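Sourdough Starter Swap: Your Questions, Answered

Welcome! If you've landed on this page, you probably have a jar of something bubbly on your counter, or you'd like one. The Ruawai Starter Swap has been passing sourdough starter from kitchen to kitchen for 11 years now, and we get a lot of the same questions (many of them great ones!), so we've put the answers together. Have a browse, skip around, and write to us if yours isn't covered.

What is a starter swap?

You bring some of your starter, you take home some of somebody else's, and in between there's a lot of talk about flour. We meet on a Saturday morning, every other month, and the doors open at 9:30. There's always bread to taste, and often butter that somebody made themselves, so come hungry.

I don't have a starter. Can I still come?

Yes, please do! Beginners go home with a small jar of our house starter, which we call Skoro. It's a very forgiving rye and wheat mix that Dénes Illés got going in a pickle jar, and it has survived heat waves, two house moves and a week forgotten in the back of a car. If it can handle that, it can handle you.

What should I bring?

A clean jar with a lid, a marker, and some tape for a label. If you're bringing starter to share, feed it the night before so it's lively when you get here. Write down what flour you feed it and how often. You'd be amazed how many mystery jars we used to end up with at noon.

How do I feed my new starter when I get home?

Keep a spoonful, then stir in equal weights of flour and water. We like 67 grams of each for a jar of Skoro, only because that's what fills Dénes's favorite jar to the right line, and the number stuck. Use what suits your jar. Leave it on the counter with the lid loose until it has puffed up and smells a bit like yogurt or ripe apples. Then bake with it or put it in the fridge.

How often does it need feeding?

On the counter, once a day, and twice in hot weather. In the fridge, once a week is fine, and plenty of our members stretch it further than that. A cold starter is a sleepy starter, so give it a couple of feedings at room temperature before you ask it to raise a loaf.

There's gray liquid on top. Did I kill it?

Almost certainly not! Bakers call it hooch, and it only means your starter is hungry. Pour it off or stir it back in (stirring it in gives you a tangier loaf) and feed as usual. Pink or orange streaks, or anything fuzzy, are a different story. Throw the whole thing out, wash the jar well, and come see us for a fresh one.

Does the flour really matter?

It does, and playing with it is half the fun. Whole wheat and rye wake a starter up fast. White flour makes a milder one that's easy to predict. Whatever you pick, change over slowly, a bit more of the new flour at each feeding, and your starter will hardly notice.

What about tap water?

Ours works fine straight from the faucet. If yours smells strongly of chlorine, try filtered water for a week and see if things perk up.

Why is my bread so dense?

The usual answer is time. A lot of new bakers follow the clock in the recipe and forget that their kitchen in March is much colder than the recipe writer's kitchen. Watch the dough instead. You want it visibly bigger, jiggly when you shake the bowl, with bubbles at the sides. If it still looks like a lump of clay, go for a walk and check again later. And if the starter itself isn't rising well in the jar, give it a few days of regular feeding first.

My crust comes out pale. How do I get that deep brown color?

Oh, we love this one. Bake it longer! Most of us pull our loaves too early the first few times. Start with the lid on the pot to trap the steam, then take it off and let the crust go well past gold into proper dark brown. It'll taste nutty and a little sweet, and it'll crackle while it cools. 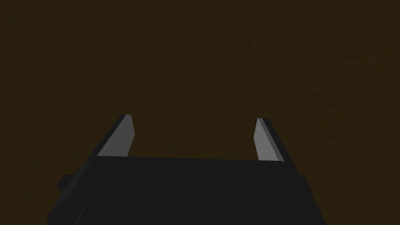 Calum Mowat swears that ten more minutes than you dare is the rule, and that he has thrown away far more pale loaves than burned ones. He also says to slide a spare baking sheet onto the rack below if your bottoms scorch before the tops color up, and that tip has rescued plenty of our bread.

Can I freeze or dry my starter?

Both work, but drying is our favorite. Spread a thin layer on parchment, leave it until it snaps, and crumble it into an envelope. It keeps for ages, and you can mail it to a friend! To wake it up, soak the flakes in a little lukewarm water, add flour, and be patient for a few days.

What can I do with the starter I take out before feeding?

Pancakes, crackers, waffles, pizza dough. The crackers are dead simple: discard, melted butter, salt, a scattering of seeds, spread thin and baked until crisp. Keep a "discard jar" in the fridge and add to it through the week.

Can I bring my kids?

Of course. They tend to name the jars, so be ready to go home with something called Histemel or Zodport and to be told off if you forget to feed it.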